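Clornholm's second record is out, and there are dates to go with it

October 30, 2024

Clornholm put out their second EP, "Gidier," last Friday. It has five tracks and runs 24 minutes, a little longer than the first one. The duo is Meenakshi Kanaujia on synths and vocals and Bereket Tufa on drum machines and bass. They recorded most of it in May at Tufa's apartment and finished the vocals at Hailu, the small studio above the print shop.

If you came to them through "Low Tide Radio," the new songs are slower. The opener, "Grellico," sits on one bass note for its first minute before the kick comes in. Kanaujia sings lower than she used to and leaves more space between lines. The single, "Second Window," is the closest thing to their older sound, with a chopped vocal in the chorus and a hand clap that is mixed a bit too loud for my taste. The one I keep going back to is track four, "Paper Route." It has no vocals, and the melody is played on a cheap organ they bought used and never got fully in tune.

Shinji Sekiguchi mixed the record. He also did the Emiliano Escobedo single we wrote up in the spring, and you can hear the same dry drums on both. Tufa told us they sent him the songs with too much reverb and he took nearly all of it off. "We argued over one snare for a week," he said. "He was right."

There is a remix of "Second Window" by Gebremedhin Degefa on the digital version only. He drops the chorus and turns the rest into a seven-minute house track. It works better late at night than it does on headphones.

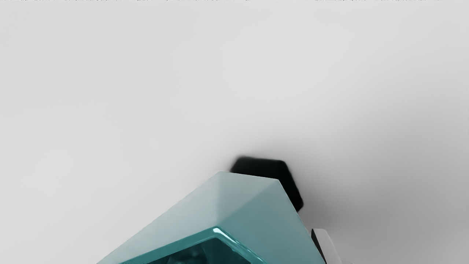

The vinyl is limited to 50 copies, numbered by hand, with a lyric sheet folded inside. Orders go through the band's own page and ship next week. The download costs what you want to pay, with a minimum of $3.

Clornholm play a short run of shows to support it, starting with a release night at the Hailu studio. Doors are at eight and Degefa is opening with a DJ set. The room is small, so buy ahead if you plan to go. Two more shows follow out of town, and the venues will be in the next issue once they are confirmed. Kanaujia says the live set includes two new songs that don't have titles yet.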